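Jotix Hand-Held Parallel Gripper, Two-Jaw
Product and Safe Use Information
Revised June 11, 2025

Product overview

The Jotix two-jaw gripper is a hand-held tool for picking up, turning and placing thin or polished parts at a bench. It is used to record handling tasks that will later be carried out by a robot arm, and to train staff in the handling rules that apply to both. Each tool is supplied singly or as a matched pair.

Specifications

Model: Wuvden 8
Jaws: two, opposing, with upright jaw blocks
Finish: matte black
Maximum load per tool: 300 g
Maximum part diameter, single tool: 417 mm
Rated session length: 20 minutes, followed by a rest period
Supplied with: storage case, two spare jaw blocks, inspection card

Conditions of use

The following conditions form part of the Agbayani Bench Handling Standard, which applies at all sites where this product is supplied.

Jaw faces must be wiped with a dry, lint-free cloth before any polished part is gripped. A part with a mirror finish will show marks from dust that would not matter on a painted one.

Discs and plates are to be gripped near the rim and held upright until the operator is ready to set them down. The jaws should close squarely on both faces. A part that tilts in the jaws must be returned to the table and gripped again – it must not be corrected in the air.

Paper work sheets must lie flat on the table. Replace any sheet that is torn or curled.

When two tools are used over the same sheet, one operator leads and the other waits for a spoken signal. Fingers stay on the handle and clear of the jaws at all times.

Inspection and service

Inspect jaw blocks, screws and fittings at the start of each shift and enter the result on the inspection card. Tools that fail inspection are to be labeled and removed from the bench. Full service is carried out by Flomonetti once a year, in December. Sites should send tools in their original case, with the card enclosed.

Ordering

Orders and requests for replacement parts are accepted through the site equipment office. Please state the model and whether a single tool or a matched pair is required.

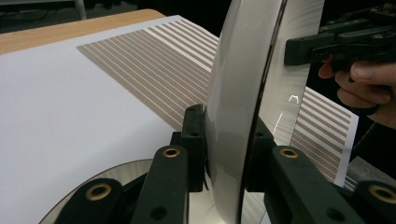
Two-jaw gripper holding a thin, reflective disc upright beside a striped work sheet.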